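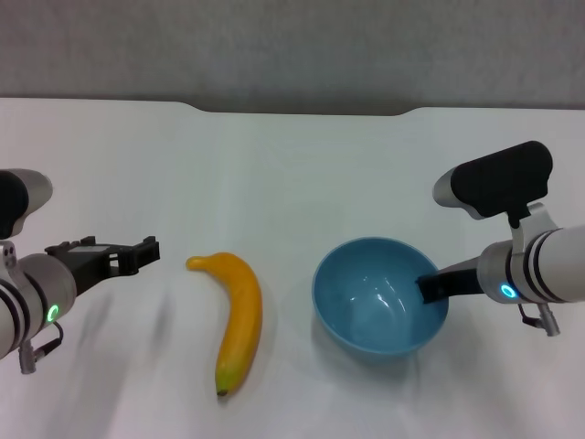 Ticket 66 – Delivery labels print with wrong address after export
Product: Flenura order module
Site: Brornidstead depot
Opened: May 14, 2024
Status: Solved, waiting for one confirmation

Problem as reported
The depot exports the fruit box orders from Flenura every morning and prints the labels from the exported file. Yesterday two customers phoned to say that they received the box of a neighbour. The name on the label was correct, but the street belonged to the next customer in the list. On the screen in Flenura all the addresses are correct. The fault is only on paper.

First checks
I asked the depot to print the same file again. The result was the same, so I do not suspect the printer. I also asked them to restart the label program and to choose the template again from the menu. No change.

After this I received the export file by email and opened it in a simple text editor. It has 1000 lines, which is the limit we set for one export. Up to a certain customer all is in order. After this customer the street column is moved up by one line, and it stays so until the end of the file.

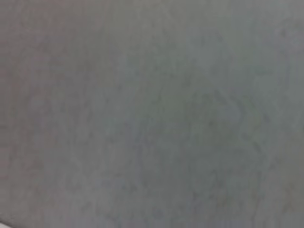
M. Hajji
Second-line support, Armont

I have taken over the ticket from first line. I keep my notes in the same order as I did the work, so that the depot can follow them.

Note 1. I compared the customer where the shift begins with the other customers. In the field "Delivery instructions" there is a line break. The person has typed "Leave with the shop", then pressed Enter, then "ring twice please". Flenura permits this in the order form, and I think it should permit it.

Note 2. The export puts text fields between quotation marks, but only if there is a comma inside. A line break alone does not count. The label program therefore reads the second line of the instructions as a new record, and from this place it takes the street from the wrong line.

Note 3. I removed the line break in a copy of the file and sent the copy to the depot. They printed 13 labels from the end of the list and compared them with the screen. All were right.

Note 4. I looked if an old version has the same behaviour. It does. The error is there from September, when the instructions field became longer and could have more than one line. Before that it was not possible to press Enter in it.

Workaround until the update
Go to Settings, then Export, then Text fields. Choose "Always use quotation marks" and save. Close the export window and open it again, otherwise the old setting is still used. Please delete the files which were exported before the change and do not print from them.

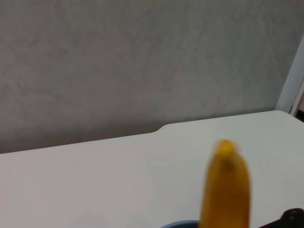

Banana, upright, at a white table.

Reply from the depot
We changed the setting and made a new export. The labels are good now. One question: must we do it on the second computer too? Also the font on the labels looks a little smaller than before – is it from the same change?

Answer
Yes, please do it on both computers. The setting is saved for each computer and not for the account. I agree that this is not very practical, and I have written it as a separate wish to the developers.

The font has no connection with the export. In the label program look under Template, Text size. If "Fit to label" is on, a long address makes all the text smaller. You can switch it off, but then a very long street name will go over two lines.

Still open
– Depot to confirm the second computer.
– Developers to put quotation marks around fields with line breaks as standard.
– I leave the ticket open until the first point is done.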